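The clock that was right, twice

I spent most of November chasing a bug that did not exist, or existed only in the sense that a draft under a door exists. You feel it at your ankles, you get up, you check the windows, you sit back down.

Some background for anyone who wandered in from the bread posts. My day job is the replay tool for a two-armed setup. The arms do something, every camera and every joint writes down what it saw, and later my software lines it all up so a person can scrub back and forth and ask why an arm did what it did. The tool is called Mondaseo, for reasons that made sense at a lunch. It reads logs from a recorder called Odon, which I did not write and whose documentation consists of a text file with the word "TODO" in it.

The complaint came in as one line: "left arm looks early." Early compared to what? Compared to the picture, it turned out after some back and forth. You'd pause the replay and the drawn skeleton of the arm would be a little ahead of the arm in the video, like a dubbed movie where the mouth hasn't caught up. Only the left arm. Only on some recordings.

I did what anyone does, and blamed the cameras. Then I blamed the network. Then I blamed Odon for a solid week, out loud, in meetings. I wrote a script to measure the gap on every recording we had from the Bredgate site, all 271 of them, and plotted the result. It looked like two flat lines. Either there was no gap, or the gap was about 100 milliseconds, with nothing in between. Physical things do not behave like that. Cables don't get together and agree on a number.

Software does, though. A round number is almost always a person, and in this case the person was me. Two years ago I had added a small buffer to smooth out joint readings that showed up late. It was supposed to switch on for both arms or neither. What it did was check whether the first arm in the list had late readings, and if so, buffer that arm and shift its timestamps to make up for it. The shift was then applied again by a newer piece of code that had no idea the first shift had happened. I had also written the newer piece of code.

So the correction was correct, twice. The fix was to delete four lines and then sit quietly for a while.

What bothers me more is how I'd been testing it. My test recordings all had the arms parked and hardly moving, with one joint wiggling so I'd have a nice clean wave to line up. Lovely plots. I had the graph from the first day pinned up, with the two waves sitting on top of each other so neatly you'd think there was only one. Nothing in those recordings ever came in late, so the buffer never turned on, so the test passed every night for two years with a green check mark and not a care in the world.

For the retest I asked for something messier, with both arms in play and a wrist view to go with the overhead one.

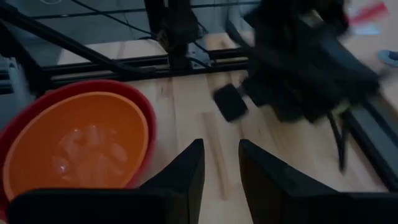
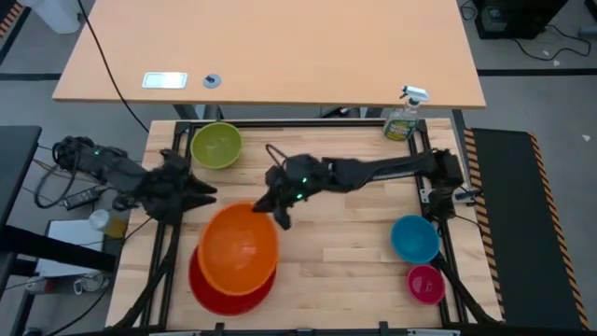 Lining these streams up is the whole job of the sync check, and I've now rewritten it so it no longer trusts any single source. It takes the joint readings, works out where each gripper ought to show up in each view, and scores how well that agrees with the pixels. The wrist view is the nasty one. Its own two fingers are big and sharp at the bottom while the other arm is a dark smear, and a smear has no one place where it is. My old matcher would pick the middle of the blur and call it a day. The new one knows roughly how fast the arm was supposed to be going and expects a smear of that length, and if the arm is barely moving it expects crisp edges. The overhead view is kinder, with both grippers out over the pale wood where a dark shape is easy to find -- though I did have to tell it that the black rails around the work area are not an arm. It was very fond of the rails.

Ostrowski, the build server (named after the street the old office was on), now runs this on every change, against recordings where things move. It takes forever. I've been asked twice whether it could use the parked ones instead, which would be a lot faster, and I have said no in what I hope was a normal voice.

Still open: what to do with the recordings people already made notes on while the left arm was early. Some of those notes say things like "closes too soon." I have a list, and I'm going through it with a coffee and the old version of the tool open next to the new one.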